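**Thin fingers vs. wide pads for plates (two-arm cell)**

**flindport_bench** wrote:

OK, I finally got the slim fingers mounted and I'm kind of in love. Some background for anyone who missed the earlier thread: two arms, parallel grippers, brown paper on the floor, blue tape grid so I can put things back where they started. The job is dinner plates. Pick up by the rim, restack, repeat.

I ran the wide Havano pads first and they were fine on bowls and mugs but miserable on anything flat, since they want a good bite of material and a plate lying on the floor gives you next to nothing. The slim black fingers slide in at the edge and just take hold of the rim. So much less fussing with the approach angle! 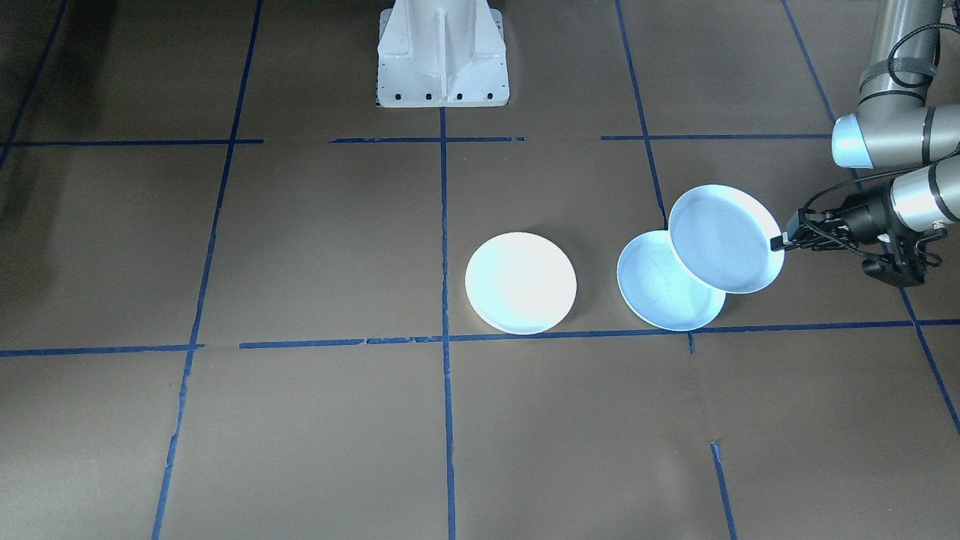
I'm doing 50 picks per finger set, same start cells every time. Wide pads dropped or missed 4. The slim ones missed 2, and both of those were me being greedy with the speed. The other thing I noticed is that I can tilt the plate way up on edge without it pivoting in the grip, at least when I come in slow. Haven't tried the second arm for handoffs yet – that's next on the list.

Anybody running something similar? I'd love to hear what you use for plates that are face down.

---

**tapegrid** wrote:

Nice! I like the grid. How big are your cells? Mine are too small and I keep setting things down across the line and then arguing with myself about which cell it counts as.

---

**clunance_owner** wrote:

Going to push back a little. Two misses against four, out of 50, isn't a result. You could run the wide pads again tomorrow and flip it. I'd want 200 each before I'd swap hardware, and I'd shuffle the order so you're not getting better at the task while you test.

Also, narrow fingers put all the force on a tiny patch of rim. I chipped a stoneware plate that way on my Clunance and had glaze crumbs in the finger slides for a week.

---

**flindport_bench** wrote:

@clunance_owner fair, and yes, I did all the wide runs first. I'll alternate in blocks of ten and post the log. I still think the approach is easier, and that part I'd stand by even if the miss rate comes out even.

Good warning on the chips. What force were you at?

@tapegrid big enough for a plate with room to spare, but I set one down right on a line all the time anyway. I go by where the middle of the plate is.

---

**clunance_owner** wrote:

Too much, whatever it was, lol. I was at the default and never touched it. Turn yours down until it slips, then come back up a notch.

---

**Ravinder Carrier** wrote:

Face-down plates are a different animal. The rim is nearly touching the floor so even slim fingers want to plow into the paper. What worked for me on the Haworth was pressing lightly on the far side of the plate with the second arm so the near edge comes up a hair, then sliding one finger under. Takes some tuning but it's really satisfying when it goes!

I disagree that you need 200 for this, by the way. If one set feels much easier to drive, that's worth something.

---

**clunance_owner** wrote:

Feels easier to drive, sure. Just don't put it in a table next to the miss counts.

---

**flindport_bench** wrote:

Ooh, I hadn't thought of pressing on it with the other arm. Trying that before anything else. Does yours skate away when you push, or does the paper hold it?

---

**Ravinder Carrier** wrote:

Mine skated on bare tabletop. Paper was better. Push straight down and keep it slow.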